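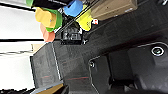
Figure 1. View from the wrist camera, with the gripper finger, part of the housing and the coloured test pieces.

Comparison of Two Grippers for Sorting Soft and Irregular Pieces
Student project report, Robotics Laboratory, Wirnurlow Technical College

1. Purpose

The project compared 2 parallel grippers on the same arm and with the same wrist camera. The laboratory wished to know which should be fitted for the first-year sorting exercise, in which small coloured pieces of uneven shape are picked from a table and placed in a box. The grippers were the Zindis, which has flat plate fingers, and the Yilma, which has narrower fingers with a ribbed pad. Both were driven from the Flosano controller already in use in the laboratory.

2. Method

Each gripper was given 1,000 picks under the same program. The closing force was set once at the start of each series and was not altered afterwards. A pick was counted as good if the piece was still held when the arm reached the box. Pieces were put back by hand between runs and were not arranged in any order. The camera was left at the same mounting point throughout, and its exposure was fixed.

3. Results

The Zindis held rounded pieces well, including those that lay against a neighbour. Its wide fingers were a disadvantage where pieces were close together, and on several runs the finger pushed the next piece away before closing. The Yilma entered narrow gaps more easily but was less steady on rounded shapes, which tended to turn between the pads.

The camera was a limit for both grippers. As Figure 1 shows, the gripper body takes up much of the view, and the white surface is strongly overexposed. Printed marks on the black box-shaped object near the finger could not be read from the picture. In the Yilma series, 17 picks were abandoned because the program did not find an edge to aim at. The same fault occurred with the Zindis, but the log for the Friday session was overwritten and a full count cannot be given.

4. Recommendations

The Zindis should be fitted for the first-year exercise, with the pieces spaced further apart. The exposure should be lowered before further tests are made, and the camera bracket should be moved outwards so that less of the housing is in view. A longer series of 3,000 picks is proposed for the next project group, with the logs copied to the laboratory server at the end of each session.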